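From the kitchen end: what I've learned about feeding a crowd in winter

Hello again from a very chilly Cornthorpe! The frost was still on the back step at ten this morning and I've had the same cardigan on since I got up, so it seems like the right month to write about soup. A few of you asked after the last newsletter how the July lunches work and whether you could pinch the idea for your own street or club. Pinch away, please. I pinched it myself from my cousin in Wostum, who has been doing hers for years and is much better organised than I am.

The short version is that we put on a free soup lunch in the old Rukeck hall through the cold months, people turn up, and we feed them. Last winter we served 242 bowls (Divya Bangera kept the tally on the back of a calendar, so I trust it completely). The long version involves a lot of onions.

I started out thinking the recipe was the thing. I had a folder! There was a Thai pumpkin one, and a French onion that needed two hours of standing over the pot, and a seafood chowder I still can't think about without seeing the bill. What people wanted, week after week, was pumpkin, or pea and ham, or chicken and corn. Terence Haslam told me very kindly over the washing up that he'd driven in from the other side of the reservoir for pea and ham and had been given something with lemongrass in it. He ate it, bless him, but I took the point.

So now we do two soups each time, one with meat and one without, and the one without is properly vegan so I don't have to remember who's off cream. I thicken it with red lentils. They vanish into pumpkin and you'd never know, and they're cheap as anything if you buy the big bag.
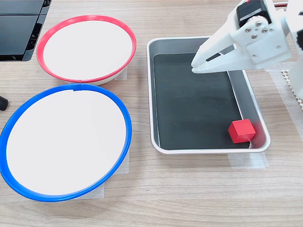 Stock was my next mistake. I used to make it all the night before and then try to cool an enormous pot on the bench, which is slow and not very safe. These days I make it over a couple of evenings, pour it into shallow containers and get it into the fridge quickly, then freeze it flat. It stacks like books. My freezer is the old chest one from Mum's place and there's a whole layer in there at the moment that is nothing but chicken stock, with one mystery container I suspect is custard.

Bread I've given up making. I loved the idea of it and I did do it for one whole season, four loaves at a time in a domestic oven, and I was up at five and in a foul mood by noon. Babalola's on the main road now puts aside whatever hasn't gone by closing the day before, and we warm it through with a bit of butter and garlic. Everyone says it's the best bit, which stings slightly.

A word on salt, too. Go light in the big pot and put some out on the tables. We've got plenty of older people who are watching theirs, and the ham does most of the work anyway. Same with chilli. I keep a jar of the hot stuff near the urn and the brave ones know where it lives.

If you're going to try this yourself, do a small one first. I mean really small, ten or twelve people you already know, in somebody's lounge room. You'll find out how long it takes you to peel a pumpkin, how many ladles you own (I had one, and it was a gravy ladle) and whether you enjoy any of it. I did my first at home and had people eating on the stairs, and it was lovely, and I also worked out that I needed a second pair of hands by the time the soup was hot. Divya turned up the next week with an apron and has been there ever since.

Oh, and write down what you made and how much was left over. I resisted this for ages because it felt like homework, but it has saved me a fortune in carrots. We had some 3 kilos going spare after the first lunch last year, and I was eating carrot cake well into spring. My neighbours started pretending to be out.

The other thing I'd say is to leave plenty of time at the end. I used to start stacking chairs the minute the pots were empty and I noticed people got up and went, coats on, thanks very much. Now I put the kettle on again instead. Half the regulars come for that last hour, I think. There's a cribbage game going in the corner that seems to have its own rules, and last time a couple of the younger mums stayed until nearly three just because the babies had both dropped off in their prams and they weren't game to move them.
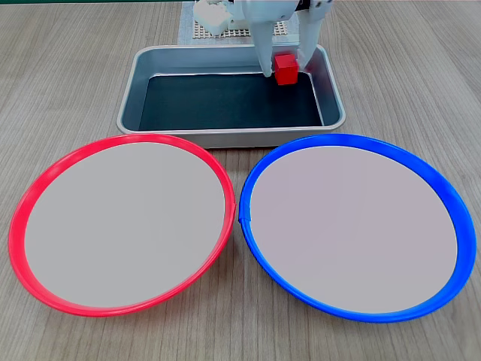 The pea and ham, since you asked

For a big pot you'll want two smoked hocks, a kilo of green split peas, three brown onions, four carrots, a good few sticks of celery and a couple of bay leaves. Soften the veg slowly in a bit of oil, add everything else with enough water to cover the hocks well, and let it tick over on low until the meat falls off the bone. Pull the hocks out, shred the meat, put it back in. Taste it before you go anywhere near the salt. It'll set like cement overnight, so loosen it with water when you reheat.

Terence has his with vinegar. I've tried it and I'm still making up my mind.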